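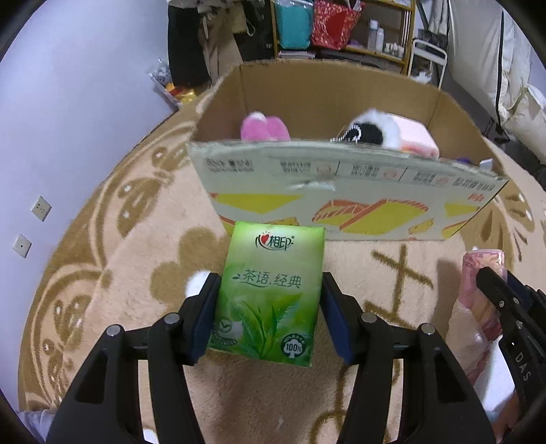 Cloth handkerchiefs "pay for themselves in a season". Do they?

Household & Budget > Everyday Stuff

dustmote_ray
My sister-in-law sent me a link to the Klinhom handkerchief set. Pack of 12, cotton, forty bucks with shipping. The page says one pack replaces 1,680 tissues a year and "pays for itself in a single allergy season."

I have bad hay fever and I go through tissues like anybody with bad hay fever, so I'm the target here. But I don't buy it. The Trimex boxes at my grocery store are 185 sheets for two dollars. Divide their number by that and you get a little over nine boxes. So call it twenty bucks for the whole year. They want 40 up front and then I get to do laundry.

Am I missing something or is the math just bad?

pellworth
You're missing that they last for years. I have some from my dad that are older than my kids. So it pays off in year three, which I agree is not a season.

dustmote_ray
Year three if I don't lose any. I lose gloves every December.

Quillback
Math is bad and so is the starting number. Where does 1,680 come from? I went and looked. There's a little star next to it and the star goes to "based on customer survey." No word on how many customers or what they were asked. If you ask people who just spent forty dollars on hankies whether they used to use a lot of tissues, they're going to say yes.

marigold_fence
I've had the Klinhom ones since last spring and I like them a lot?? They're soft, my nose doesn't get that raw red thing under it, and I just throw them in with the towels (hot wash, no big deal). I never did the math and I don't care to, I'd pay it for the nose alone!

Quillback
Glad you like them. That's a different claim from the one on the page though. "Softer on your nose" I could believe. I'd just like them to say that and leave the money out of it.

tobinsdad
Any plain cotton handkerchief is going to be soft after enough washes. Get the cheap ones. The dollar store in Irbridge used to have them by the socks. An old T-shirt cut in squares works too and costs nothing.

marigold_fence
T-shirt squares curl up at the edges and get gross. I tried that first.

tobinsdad
Mine don't.

hollis_k
What about germs? Serious question. My mother carried one up her sleeve all day and I think about that more than I'd like to.

pellworth
Use it, pocket it, wash it that night. For allergies I don't worry. For a real cold I switch to paper and throw it out. I don't know anyone who does only one or the other.

Quillback
Right, and every time you switch back to paper the "replaces" number drops. The page assumes you never touch a tissue again.

dustmote_ray
Good point, I hadn't taken that off. I'd still want pocket packs in the car too. The green tea kind I have now has a round 100% badge on the front, and there's another one for you. A hundred percent should come with the rest of the sentence.

Quillback
It usually does, in tiny print on the back.

n_esteves
Hi all, Natália Esteves here. I run a small laundry, so take this for what it's worth. A few hankies added to a load you were doing anyway cost you next to nothing. People get in trouble when they start running a separate hot load just for them. Then you're paying for water, power and soap every time and the tissues win easily. Also skip fabric softener. It leaves a coating and the cloth stops soaking things up.

dustmote_ray
That's useful, thanks. So the answer depends on whether I'd run extra loads. I would, I think. I wash cold and I'm not putting those in with my shirts.

marigold_fence
Just put them in with the towels!!

dustmote_ray
I wash the towels cold too.

hollis_k
Has anyone tried the Broramska ones? They claim the cloth "resists bacteria naturally."

Quillback
Naturally as opposed to what. Is there a test behind it or just a drawing of a leaf?

hollis_k
There's a drawing of a leaf.

Quillback
Well then.

pellworth
To be fair to the cloth side, nobody has mentioned trash. I take out a lot less of it in spring now. I can't put a price on that and I'm not going to pretend it's huge, but I noticed.

Quillback
I'd give you that one. I'd want to know what growing the cotton takes before I called it a win, but I'd give you the trash bag.

dustmote_ray
OK, I'm not buying the pack. I'm going to get two or three cheap ones and see if my nose can tell the difference. If it can, I'll come back and eat crow. Still think "single season" should come off that page.

tobinsdad
T-shirt. Free.

23 replies · 6 likes · Share

Related threads
Is the giant pack of paper towels ever cheaper per sheet?
Wool dryer balls: did your drying time change at all?
Cold wash for everything, one year later
Pollen and window screens, worth the money?
Store brand dish soap, who is watering it down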